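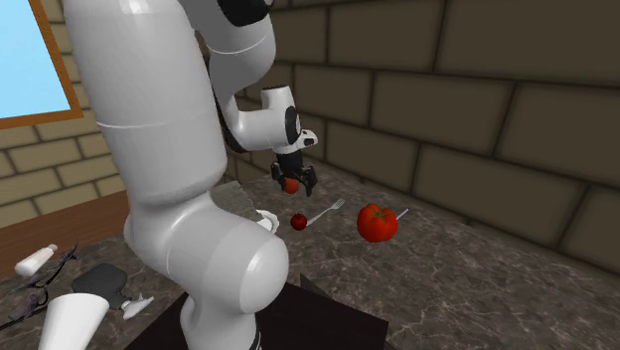 Panholm Lacewing Egg Cards

If aphids find your peppers before you do, these little cards may be the nicest thing you hang in the greenhouse all season. Each Panholm card carries 2,000 green lacewing eggs, glued lightly to stiff paper with a hook cut into the top, so you can slip it over a stem or a twine line and get on with your morning.

Lacewing larvae are greedy, cheerful eaters. They'll go after aphids first, but they also take thrips, young whitefly and the eggs of quite a few moths, and they aren't fussy about whether they're working in peppers, eggplant, lettuce or a bench of herbs. The adults are another matter — they live on nectar and pollen, so a pot of sweet alyssum or dill left to flower near the door will help persuade them to stay and lay.

We pack the cards at our Trullen growing rooms in the afternoon and send them out the same evening with a cold pack. Please open the box when it arrives, even if you're busy! Eggs turn from green to gray as they get close to hatching, and gray cards should go out right away. Green ones can wait a day somewhere cool and shaded, but never in the freezer.

Hang cards in the evening, low in the leaves and out of direct sun. Keep them off the ground, and keep an eye out for ants, which guard aphids and will happily carry off the eggs. Hatching slows down in cool houses and suffers badly above 80 percent of full summer heat on our own benches, so vent early on hot days.

Sold in packs of 3 cards or trays of 32. For heavy outbreaks, knock the aphids back with soapy water first, let the leaves dry, and then hang your cards.

Goes well with: Pirix banker plant seed mix, Vlachou sticky traps (take the traps down for a few days after release).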